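3.2 Collection of demonstrations

Demonstrations were gathered at the Pilard site by two trained operators, Marlene Sampaio and Shivam Negi, using the Drotero teleoperation software. The task requires two arms to move pieces of produce between a shallow bin and a clear zip bag. Each operator worked in blocks of 16 episodes and rested between blocks.

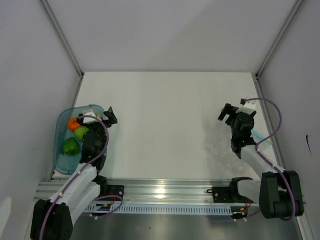 Both arms were returned to a rest pose before each episode, and the produce was rearranged by hand. An episode was ended by the operator with a foot pedal. The limit was 60 seconds - longer attempts were discarded. In all, 648 episodes were kept for training.
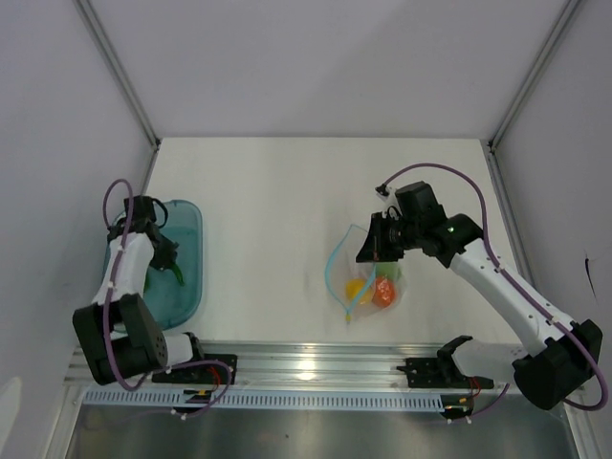 Figure 3. The two-arm workspace, with the tray at left and the zip bag near the center of the table.

Fixed views alone gave poor results in early trials, as the arms often blocked the mouth of the bag. Wrist views were therefore recorded for every episode. In these views the zip strip can be followed up to the point where the fingers grip it, even when the plastic is badly creased.

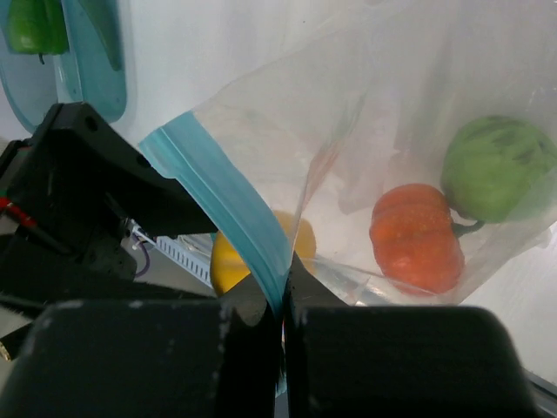
3.3 Review and labeling

Edivaldo Sales reviewed all episodes at half speed and marked the start of each grasp.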